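Setting Up the Jestivach Counter Arm in a Home Kitchen
By Cadi Bevan
May

I've been living with the Jestivach kit for long enough now that friends have started asking how I got it going, and after typing the same long email to Haf Pumphrey and then to Ffion Craddock I decided it would be kinder to everybody (mostly my wrists) to put the whole thing on a page. I bought mine through Oltham, who sell it as a bundle with the arm, the gripper, the wrist camera, the power supply and a little printed booklet. The booklet is fine as far as it goes, but it assumes you have a bare workbench, and I have a kitchen!

So these are my steps for a real counter with a toaster on it. Set aside a whole afternoon the first time. I started at lunch and was still happily fiddling at 5:30.

1. Pick your spot and clear the middle

You don't need to empty the counter. Push the tall things back against the wall, keep the appliances to one side, and leave yourself one good open patch that the arm can get to without leaning over anything. I use a big bamboo cutting board to mark that patch. It makes a lovely clear target, and later on, when the software asks you for a work area, you can just give it the corners of the board.

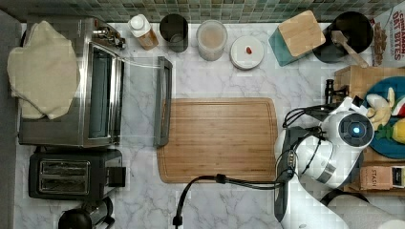 Jestivach Owners' Circular, No. 53

The arm comes in from the right, with the board in the center and the toaster oven and toaster over on the left. I tried the other way around first and kept bumping my own elbow on it, so do a dry run with your hands before you fix anything down. Stand where you normally stand, reach for the things you normally reach for, and see who's in whose way.

2. Run the power cord before you mount anything

The cord is stiffer than you expect and it likes to choose its own path. Let it come in from the front and curve around to the base, with enough slack that it doesn't tug when the arm turns. Keep it off the board and well away from anything that heats up. Do check the cable loops on the arm itself, too — they should hang loosely and never pull tight at full stretch.

Once you're plugged in, press and hold the base button until the setup program finds the arm. It will ask for a pairing code. Mine was 2646, and yours will be on the card in the lid of the box, which you should put somewhere sensible and not, as I did, in the recycling.

3. Set the speed low and leave it low

The slider goes to 100 and arrives set at 50. Please turn it down to 20. I know it's tempting to see what it can do, but a slow arm gives you time to get to the stop button, and you learn so much more by watching it move gently. Dilwyn Wogan at Oltham gave me that advice over the phone and I've passed it on to everyone since.

4. Teach it the board

Choose "New surface" and guide the gripper by hand to each corner. If your board has a groove like mine, follow the flat part inside it, or the program will think your counter is a hair lower than it is and you'll get a nasty little scrape on the first pass. Go corner by corner, take your time, and save after each one.

5. Check the wrist view

Open the camera window and leave it up while you bring the arm in close to something. I can't say enough good things about this part of the kit. From above, everything looks miles apart, and then you switch to the wrist and find the gripper is practically on top of it.

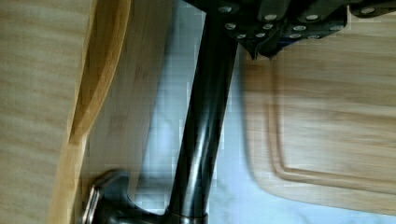
Page last changed: May, 4:20 p.m.

You get the underside of the gripper across the top, screws and all, and that pointed black tip is the part to keep your eye on. Look for the gap between the tip and whatever is under it. Shiny things like that black rod are worth practicing near, very slowly, as the reflections can make the distance hard to judge on a small screen. If the picture looks washed out in the pale areas, bring the exposure down a couple of notches in the camera menu. Some softness I simply live with.

6. First pick-ups

Start with toy food. I keep mine on a teal plate at the back, a banana and a few friends, and they're light, cheerful and don't mind being dropped. Move one piece to the board, open the gripper, back away, and do it again until you're bored. Haf Skyrme went straight to a real egg and has asked me to mention it.

Would I buy it again? Yes, gladly, though I'd skip the Fistano carrying case Oltham offers with it. I did look at the Tsuchiya arm as well, and it's a handsome thing, but it wanted more counter than I've got.

If you get stuck on the corners in step 4, delete the surface and start that step over. It's quicker than trying to fix one corner by itself.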